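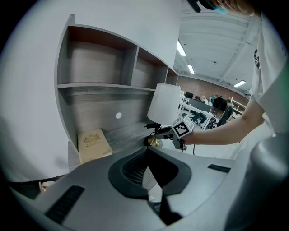

机の上の明かりは手元に近ければよいというものではなく、本を開いたときに頁の両側へ同じように光が届く位置を先に決めてほしい、とSiiri Kalniņš氏から意見が寄せられた。書棚と机が一体となった家具では、棚板の下に影ができやすく、夜間に長く読書をする場合、卓上灯の置き場所によって使い勝手がかなり異なるとのことである。同氏の意見は先の利用者懇談会に書面で提出されたもので、このたびの備品整備にあたり、館としても参考とした。

Miltwood学習館 備品整備のお知らせ
2023年2月15日(水)

当館では、昨年7月より進めてまいりました読書室および個室の備品整備について、書棚付き机まわりの作業をこのほどおおむね終えましたので、概要をご報告いたします。

一 書棚付き机について

各個室の机は、灰色の木目を基調とした従来の書棚付きのものを引き続き使用いたします。上部には仕切られた棚が横に並び、左端の区画が最も広く、中央の区画はそれより幅が狭くなっております。内側の天面は赤みのある濃い茶色で、背板の淡い灰色の木目とは色調が異なります。入れ替えを望む声も一部にありましたが、棚板および側板の点検を行ったところ支障は認められず、清掃と金具の締め直しのみにとどめました。

広い区画には大型の図録や辞典類を、狭い区画には文庫や筆記具の箱を収めていただくことを想定しております。ただし、区画の用途を館として定めるものではありません。ご利用の方の資料に応じてお使いください。棚の上段へ重い書籍を積み重ねることはお控え願います。

二 卓上灯について

今回の整備で新たに備えたのは、白い円筒形の笠に真鍮の丸い台座を合わせた卓上灯です。選定にあたっては、Zasivent社およびBoutros商会から見本の提供を受け、備品担当のFouad AounとAnas Najjarが閲覧時間終了後に点灯状態を比較いたしました。購入数は15台、1台あたりの価格は4,000円です。予備の3台を含み、予備分は1階備品庫にて保管しております。

スイッチは笠のすぐ下の首の部分にあります。操作の際は、片手を台座に添えてください。笠を持って灯具を動かすことは、笠の傾きや留め具の緩みの原因となりますのでご遠慮ください。移動させる場合は消灯のうえ、首の部分または台座をお持ちいただき、電源コードを机の縁で強く折り曲げないようお願いいたします。

置き場所については、冒頭のKalniņš氏の意見を踏まえ、固定の位置を設けないことといたしました。右利きの方は左手側、左利きの方は右手側に置かれますと、筆記の際に手の影が紙面に落ちにくくなります。読書のみの場合は、左右いずれでも差し支えありません。退室時に元の位置へ戻していただく必要はありませんが、必ず消灯をご確認ください。

三 個室備え付けの書籍について

クリーム色の表紙に金の紋章をあしらった硬表紙の本は、机の上に平置きとしてご利用いただけます。表紙の金の装飾は摩擦に弱いため、表紙の上に筆記具、飲料の容器、灯具の台座などを置かないようお願いいたします。頁を開いたまま伏せて置くことも、綴じを傷めますのでお避けください。しおりは受付に用意がございます。

備え付け書籍の目録は、書誌担当のImad Haddadinが改訂を進めております。改訂後の収録点数は1,601点となる見込みで、従来の五十音順の一覧に加え、個室ごとの一覧を新たに付す予定です。個室間で書籍を移動される場合は、受付にお申し出のうえ、所定の用紙に室名をご記入ください。用紙は従来の青色のものをそのままお使いいただけます。

四 清掃および手入れ

机の天板と棚板は、乾いた柔らかい布で木目に沿って拭いております。水拭きは汚れの目立つ箇所に限り、拭いた後は乾いた布で仕上げます。真鍮の台座には研磨剤を用いず、指の跡を拭き取るにとどめます。笠のほこりは柔らかい刷毛で上から下へ払います。利用者の方が清掃を行われる必要はありませんが、飲料をこぼされた場合は、お手数でも直ちに受付へお知らせください。天板と背板の境目に水分が入りますと、木目の表面が浮くおそれがあります。

なお、昨年まで一部の個室で使用しておりました挟み込み式の灯具は、棚板の縁に跡が残ることから全数を撤去いたしました。私物の灯具を持ち込まれる場合も、棚板に挟んで固定する形式のものはご使用いただけません。

五 ご意見の受付

机の高さ、棚の奥行き、灯具の明るさ等に関するご意見は、受付備え付けの用紙にて随時承ります。書架の金具に関するお問い合わせは、保守を委託しておりますCleko工務店へ当館より取り次ぎます。同店の担当はSombat Kaewkla氏です。直接のご連絡ではなく、室名と不具合の箇所を添えて受付までお申し出ください。灯具の電球の交換も受付で承っており、開館時間内であれば当日中に対応いたします。

(Miltwood学習館 管理課)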